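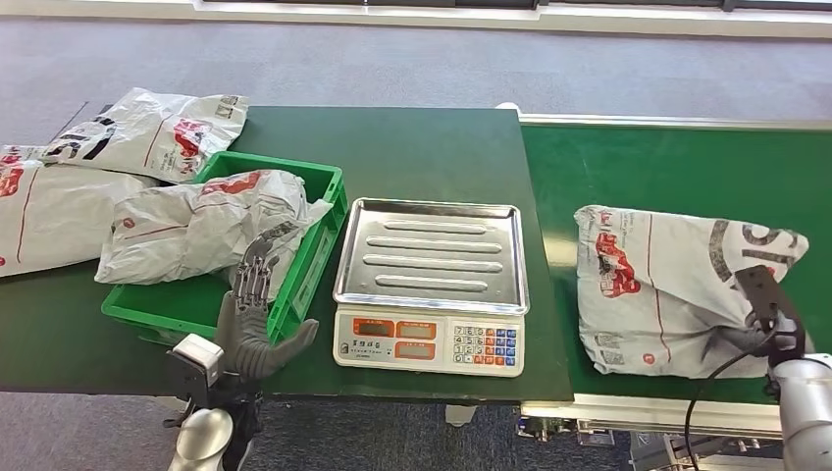 Zosilden Parcel Table Notes

Hi! These are my working notes for the packing table, plus the little spreadsheet of parcel weights that goes with them. I started writing things down because I kept getting asked the same questions (mostly by Eleri Beddoe, who is very patient), and it grew into a proper readme. Last big edit was June 2020.

What's in the folder

weights.csv is the main thing, 194 rows, one parcel per row. The columns are parcel number, weight in grams, bag type, destination and a notes field. Destination is either Zalcombe or Pritcombe and nothing else. If you see "Zal" or "P'combe" in there, that's me typing fast, and I'd love it if you fixed it.

bags.txt is a list of the mailer bags we go through and which shelf they live on. It's a bit of a mess. Sorry!

How I weigh

I turn the scale on with the pan empty and wait for it to settle before I touch anything. Then the bag goes on flat, right in the middle, with the corners tucked in so no plastic is hanging over onto the table. Plastic mailers love to slump sideways (the half-full ones are the worst) and a drooping corner will make the number wander. Give it a second, read it, write it down.

The weight is always for the whole parcel, bag and label included. I never weigh a parcel inside a crate. I did try it with the tare key for one afternoon and got myself so mixed up that I threw out 12 rows and did them over.

Anything under 500 grams goes in the small pile, anything from there up to 3000 goes in the regular pile, and whatever is heavier goes to Holger Lundgren, who has his own system and doesn't want mine.

Crates

The shallow green ones are for bags waiting their turn. Please don't heap them! One layer is plenty, two if the bags are really thin. When they're stuffed in, the labels crease and I end up ironing them out with my hand.

Known problems

Rows with "M" in the notes are from the Magnusson order, where the bags got folded over and taped. The weights are fine but the bag type is a guess.

Three or four rows have no destination. I'm leaving them blank until I find the slips.

Still to do

Sort out bags.txt. Add the October parcels, which are in a notebook in my handwriting, so that one's on me. If you spot a weight that looks silly, put a question mark in the notes column and leave the number alone, and I'll look it up.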